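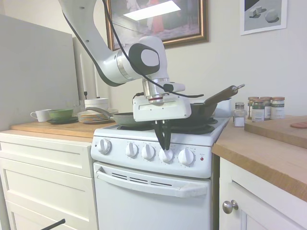
La cocina blanca, con las dos sartenes y la torre de platos a la izquierda.

Escribo esto rápido que tengo el autobús en nada. Llevo semanas prometiendo la entrada de la cocina y siempre se me cruza otra cosa, así que hoy sale como salga. 16/11/24, para que conste, que luego me decís que no pongo fechas.

A ver. Cocina pequeña. Muy pequeña. Encimera de madera clara, mueble blanco debajo con cajones, y la cocina eléctrica encajada entre las dos encimeras. De las de espiral negra, sí, las de toda la vida. Ya sé que medio mundo se ha pasado a la inducción. Štěpánka me lo repite cada vez que viene a cenar, y luego repite plato, así que muy mal no debe de ir la cosa.

Lo bueno de las espirales: comen cualquier sartén. Lo malo: la paciencia. Tardan en calentar y tardan todavía más en enfriar, y si vienes del gas los primeros días quemas todo. Yo quemé un arroz, dos tortillas y un trapo. El trapo era bueno.

Truco que me ha salvado: apagar antes. Los huevos los termino siempre con el fuego ya apagado, tapados, con el calor que queda. Las lentejas igual, los últimos minutos van solas. Y para bajar de golpe no se baja el mando, se aparta la sartén. Tardé meses en aprender eso, de mayo para acá.

Los mandos. Cinco redondos, blancos, todos iguales, y yo sin acordarme nunca de cuál es cuál. Hay uno más apartado a la izquierda, y luego los otros. Estuve por poner pegatinas de colores, pero mi vecino Nevzat Altıntaş me dijo que las pegatinas con la grasa duran una semana y tiene razon. Me hice una chuleta en papel y la llevo en la cabeza a medias. La lucecita roja está a la derecha del último mando y es lo que miro antes de salir de casa. Dos veces. A veces vuelvo desde el portal.

Las sartenes, que es lo que más me preguntáis. Tengo dos fuera y punto. La gris verdosa, del mango metálico, para verduras y cosas con salsa. La oscura, la del mango largo marrón, para huevos, tortitas y pescado. Solo eso. Antes tenía 11, contadas el día que vacié el armario, y usaba estas dos. Las demás se fueron casi todas. La oscura tiene un aro al final del mango para colgarla, y el gancho lleva comprado desde mayo. Sigue en el cajón. No quiero comentarios.

Ojo con los mangos metálicos, por cierto. El trapo otra vez. Siempre el trapo a mano.

Y la vajilla a la vista. Esto sí ha sido un cambio. Los platos en tonos pastel, rosa, verde, crema, apilados directamente en la encimera, los cuencos blancos detrás, el vaso al lado. Un cuenco verde clarito con su platito verde oscuro, que es mi favorito y no dejo que lo use nadie. Y la taza blanca en la punta. Antes todo eso vivía en un armario alto y había que bajar media torre para sacar un plato. Ahora alargo la mano desde los fogones y ya. ¿Que coge polvo? Pues si los usas todos los días no le da tiempo.

Eso sí, hay que respetar el sitio. Si dejo allí el correo, las llaves y el pan, se acabó la encimera. Me he puesto una norma: lo que no se come ni se lava no duerme ahí. La cumplo regular.

Limpieza, que me lo preguntó alguien en la entrada anterior (perdón por no contestar). El frontal blanco con agua tibia y unas gotas de lavavajillas, y secar enseguida. Alrededor de los mandos, un cepillo de dientes viejo. Las ranuras de arriba de la puerta del horno son lo peor del mundo, ahí se mete todo, bastoncillo y resignación. La barra blanca del horno la limpio a diario porque la agarro con las manos hechas un asco. Los fogones siempre en frío. Siempre.

Me queda pendiente hablar del horno, que calienta más por detrás y merece entrada propia. Probé unas galletas en 30 minutos y salieron unas pálidas y otras carbón, en la misma bandeja. Giradla a mitad, hacedme caso. Tambien me falta la receta de lentejas que prometí, la tengo apuntada en un sobre por algún sitio.

Me voy corriendo. Si alguien sabe cómo quitar una mancha quemada de una espiral sin dejarse los nudillos, que lo ponga en los comentarios, que esta noche los leo.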